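What Happens After the Student Visa? My Report on the Waiting Room Project
Spring seminar in Migration and Community, final version
September 15, 2023

So my original plan was to write about asylum law, and my advisor, Mbali Du Plessis, read my two-page proposal and asked me (very kindly) whether I wanted to graduate this decade. She told me to pick one narrow thing that people I could reach on foot were dealing with. I live in a building full of international students, so it took me one evening in the laundry room to find it: the stretch between finishing a degree and getting permission to work.

If you haven't been through it, the short version is that a lot of students here on F-1 visas can apply for a period of work in their field after they graduate. They need a recommendation from the school, then they send an application to the government, then they wait for a card. You can't start the job until the card is approved and the start date on it has come. That waiting part is what I wanted to know more about, and I don't mean the legal side so much as the rent-and-groceries side!

I put together a survey with my project partner, Tshepo Nkosi, and we sent it through the Magagula Student Center mailing list in May. We got 39 replies, which made me want to hug the entire mailing list. Then we did longer interviews with 18 of those people, mostly at the Ekeck coffee counter because it stays open late and they let you sit there forever with one tea.

The survey had a mix of questions. Some were plain ones, like when did you apply and did you have a job offer already. Others were open boxes where people could write what they wanted, and wow, did they write. One person filled the box with a complete budget, down to bus fare. Tshepo typed all of it into our spreadsheet and I coded the answers by theme, then we swapped and checked each other's work. We disagreed a lot on what counted as "stress about money" and what counted as "stress about family," so we ended up allowing both. 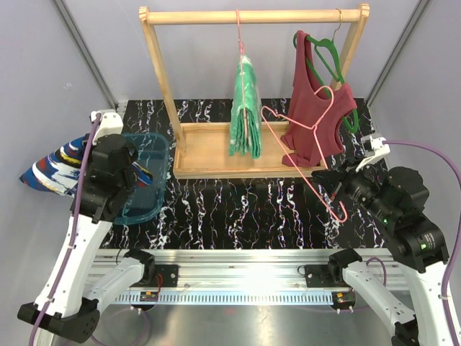 Money was the biggest theme by a mile. People had planned for the application fee, but plenty of them hadn't planned for the months with no campus job, which ends when the degree does. One interviewee had put aside $3,000 and thought she was being overly careful. It was gone before her card came, mostly to rent and a security deposit in Vamberg, where her new job was going to be.

The second theme was the employer. Dumisani Adams, who let me use his name, had an offer from a small software company called Clevel. He ended up explaining the whole process to their HR person, who had never hired anyone on a student visa before. He made her a one-page timeline! They pushed his start date twice and kept the job open, and he still sends them a thank-you card at the holidays.

Not everybody got that. Two people told us their offers were pulled while they were waiting, and both said the hardest part was that nobody at the company would say why. I didn't know what to do with those interviews at first. They're in the appendix at full length, with the names taken out.

Something I got wrong: I assumed everyone had talked to a lawyer. Hardly anyone had. They used group chats, older friends and the international office, and the group chats were sometimes flat-out mistaken about deadlines. Faraji Langat at the international office went through our draft and fixed three of my own mistakes about filing windows (sorry, Faraji, and thank you).

What I'd do differently: I'd start the interviews before the survey, so the questions would be better. I'd also talk to spouses, who came up constantly and who we never asked. Our transcripts came to 186 pages and I bet a quarter of them are about somebody's husband or wife.

Siyabonga Potgieter is picking up the project next term and wants to follow a new group from application to first paycheck. I've handed over the spreadsheet, the consent forms and the question list, and the appendix is available from the seminar office if you'd like to read it.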